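Review: Jerow cell simulator, demonstrated at the Dinthorpe open day
14 shares | 17 comments

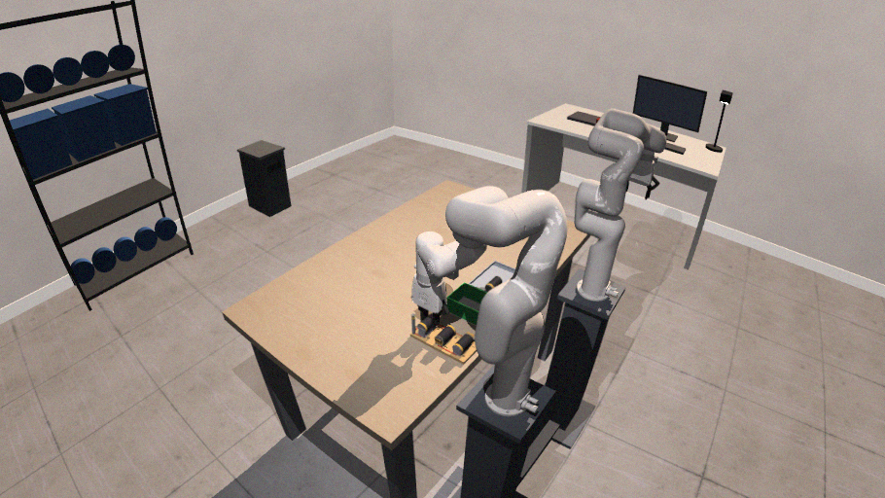 Jerow sells its simulator to small shops that want to check a robot cell before buying hardware. Nuala Mulcahy ran the demonstration on 16th July and took questions throughout. The demo cell has two arms on tall pedestals, one at the corner of the work table and one farther back by the desk. With the near gripper over the board, the green tray sits close enough that a transfer between them needs little base rotation. Shadows render cleanly and help in judging gripper height.

Reach checks are quick. Moving a pedestal means retyping its coordinates, and there is no drag option. Collision reports list link pairs by number only, so keep the arm manual open. Export took over 400 seconds on the demo laptop.

The single-seat license is $2,383 per year. Worth it for layout work. For cycle-time estimates I would wait for the February release.

Rochelle Kincaid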